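Accueil > Football > Entretiens > Marché des transferts

Jamila Weerasinghe : « Un prêt, c'est aussi un engagement »

Depuis 9 ans, Jamila Weerasinghe dirige le recrutement du FC Desance. Elle nous a reçus au siège du club, à la veille du stage de préparation, et elle a parlé longtemps, sans regarder sa montre. Le mercato est ouvert, mais son téléphone est resté presque silencieux pendant notre rencontre.

« Les gens pensent que nous travaillons surtout en été. En réalité, le plus gros est déjà fait en janvier », explique-t-elle. Cet hiver, sa cellule a suivi 300 joueurs dans des championnats où les grands clubs envoient peu d'observateurs. Il en reste 16 sur la liste finale, et le club espère en faire signer cinq.

Le premier est déjà arrivé. Il s'agit de l'arrière gauche Dobson, prêté par Zekwood pour une saison, sans option d'achat. Ce dernier détail a provoqué beaucoup de discussions parmi les supporters, qui se souviennent du départ de Mokon, prêté lui aussi, puis reparti dans son club au moment où il devenait indispensable.

« Je comprends cette inquiétude. Avec Mokon, nous avons été naïfs, je peux le dire maintenant. Nous avions une clause trop vague et l'autre club l'a lue mieux que nous. Pour Dobson, les choses sont claires : il reste jusqu'à la dernière journée, même s'il ne joue pas, même s'il joue très bien. »

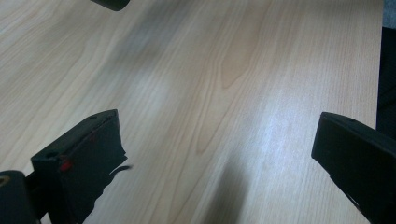 Mokon, joint par téléphone, garde de cette époque un souvenir moins amer. Selon lui, le club ne pouvait pas le retenir, et il serait resté volontiers si on lui avait proposé un vrai contrat dès l'automne. Il ajoute que personne ne lui a posé la question avant les fêtes.

Quand nous lui rapportons ces paroles, Jamila Weerasinghe prend un moment avant de répondre. « Il a raison sur le calendrier. Nous attendions de connaître notre place au classement, et c'était une erreur. » Depuis, dit-elle, chaque joueur prêté a un entretien avec elle avant la fin du mois d'octobre.

Reste la question de l'attaquant. L'entraîneur en demande un depuis le printemps, de préférence un joueur capable de jouer dos au but. La directrice du recrutement ne donne aucun nom, mais elle reconnaît que deux dossiers sont avancés et que le salaire pose problème dans l'un des deux.

« Je ne vais pas casser notre grille pour un seul joueur. Le vestiaire le saurait dans la journée. Si cela ne se fait pas, nous commencerons la saison avec les jeunes, et le coach est d'accord avec cela. »

Le premier match amical est prévu pendant le stage. Dobson devrait y jouer une mi-temps.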